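4. Working at the Bench

4.1 From single arm to two arms

By the time the students reached the second unit they had already driven one arm through reaching, pinching and placing, and most of them were itching to use both. We were happy to let them. Two arms on one table change the character of the work so quickly that a student who was bored with pick-and-place before lunch can be completely absorbed in a handover by the middle of the afternoon, and the questions that come up along the way are real research questions, even when they are asked in the form "why does the left one keep winning?"

The class had 11 students, all in their second year, and all new to robot hardware apart from two who had built wheeled machines in high school. They worked in small groups that changed with each task. The software for the unit, Udport, was written by an earlier group at Brilemia and has been patched by every class that came after it. It reads joint positions from both arms, sends position commands back, and saves everything to a plain log file that students can open in a spreadsheet. There are nicer tools around. We kept Udport for a reason we feel strongly about: students can read all of it in an evening, and several of them did. One of this year's patches, a better handling of dropped packets from the wrist joints, came in during the first week of the unit and is still in the code.

Each session started with a short warm-up. Both arms were sent to a neutral pose, the group checked that every joint answered, and then one student moved each joint by a few degrees in turn while another read the values aloud. This sounds slow. It took a few minutes once people had the hang of it, and it caught a surprising share of the problems that would otherwise have shown up halfway through a recording: a horn screw working loose, a connector half seated, a pair of joint numbers swapped after a repair. The groups that skipped the warm-up tended to come back to it without being told.

4.2 Facing grippers and the shared zone

The first two-arm exercise used no objects at all. Students were asked to bring both grippers toward the middle of the table, fingers pointing at each other, and hold them there with a gap they could describe in numbers. After that they had to change the pose of one arm at a time and predict, before sending the command, where the fingertips would end up. We wanted them to build a feel for what we call the shared zone, the part of the table that both grippers can reach. On paper the zone is the overlap of two workspaces. In practice its useful part is much smaller, as the wrists and cables take up room too, and finding that out by hand is a wonderful way to learn it.

Figure 2 shows two arm poses at the bench. With the grippers turned toward each other, a handover is mostly a matter of closing the distance along one line. With one gripper turned toward the far side of the table, the approach direction is different for each arm, and a student has to decide which wrist should rotate, and when. Both poses look simple from across the room. In the logs they are very different, and the second kind is where most of the good arguments started.
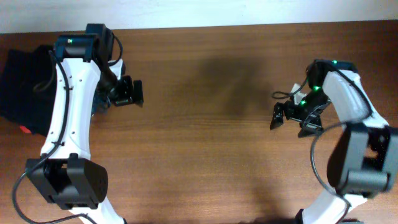
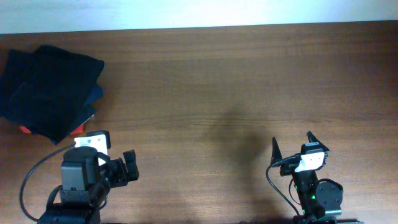 Figure 2. Two arms at the wooden bench, with dark fabric at the left side of the table. First picture: grippers pointing toward the center from opposite sides. Second picture: left gripper pointing toward the center, right gripper pointing toward the far side of the table.

Prediction was scored by the students themselves. Before each command they marked the expected fingertip position on a sheet of grid paper kept beside the keyboard, and after the move they measured the miss with a ruler. We had planned to automate this and are very glad we ran out of time. Measuring by hand meant that every miss was discussed while it was fresh, and the groups soon noticed that their errors had a direction. One group found that all of its predictions for the right arm fell short toward the base. They spent an hour blaming the shoulder calibration, then worked out that they had been measuring the last link from the wrong screw. The correction was a single number in a text file, and the cheer that went up when the next prediction landed could be heard down the hall.

4.3 Cables, and what they teach

Cable routing has no chapter in the course reader. It should have one, and we are writing it now. A cable that hangs free in one pose may be stretched tight in another, and a loop that looks generous at the neutral pose can brush the table or catch on an elbow when the wrist rolls. The first groups treated this as housekeeping. Then one of them recorded a long run in which the wrist roll drifted a little on every cycle, and the drift stopped when they moved a cable tie by the width of a finger.

From that point on, cables became part of the experiment. Students began to write down the loop length and the position of each tie next to the calibration values, and two groups added a "cable check" to the warm-up: move every joint slowly through the range the task will need, watch the cable, listen for it touching anything. I-hsuan Poon, who taught the lab hours, turned this into a small assignment in which each group had to find the worst pose for its own wiring and then hand the pose to the next group to test. The assignment was meant to fill half a session. It filled two, and it produced some of the best lab notes we have read from students at this level.

The lesson carries over to planning. Once a student has seen a cable pull a wrist off its target, the idea that a planned path and a real path are different things no longer needs much explaining. Three of the final reports included a term for cable drag. None of the three models was very accurate, but every one of them was based on measurements the students had decided to take on their own, and we thought that was terrific.

4.4 Recording and choosing episodes

In the last part of the unit the groups recorded demonstrations of a two-arm task of their own choice. Handing over a foam block was the favorite, followed by holding a strip of paper at both ends and laying it flat. One ambitious group went for unscrewing a jar lid and got further than we expected. An episode could run for up to 630 time steps, a limit set by the logging buffer in Udport, and several groups used the whole of it in their early attempts. With practice the episodes became much shorter. Students learned to start both arms at the same moment instead of waiting for one to finish, and to stop recording soon after the grippers had opened.

The class kept 76 episodes in the shared set. Deciding which ones to keep turned into a lively discussion of its own. Some students wanted only clean runs, with smooth paths and a firm grasp at the first try. Others wanted to keep recoveries, for instance a run where the receiving gripper closed too early, opened again and then took the block. They argued that a policy trained only on clean runs would have no idea what to do after a small mistake. We let both sides train on their preferred set with the same small network. The set with recoveries did better on handovers and slightly worse on the paper strip, where a second grasp usually meant a crease. The differences are modest and the number of trials was small, so we report the pattern as something the class observed and hope to repeat it with more data.

Labels were the other sticking point. The groups had been asked to mark each episode as a success or a failure, and it took one session for everyone to see that they meant different things by success. For some it was enough that the block changed hands. For others it had to be held by the middle of the fingers, with no slip as the giving arm pulled back. The class ended up writing its own half-page guide, with short definitions for "touch," "hold" and "release," and relabeled everything recorded up to then. We have used the guide since without changing a word, apart from a spelling error in the title.

4.5 Bench time

Groups were free to book the bench outside lab hours, and they used it more than in any earlier year. The evening slots in April filled first. We saw no clear link between hours booked and the quality of the final report, though the groups that booked often tended to write more about hardware and less about learning. Two groups shared their slots, with one driving the arms and the other keeping the log, then trading places. Their notes are the easiest to follow in the whole collection, down to the tie positions and the ruler readings, and we have asked next year's groups to work in the same way for at least the first two tasks. Section 5 looks at the reports themselves and at how the students described their own progress.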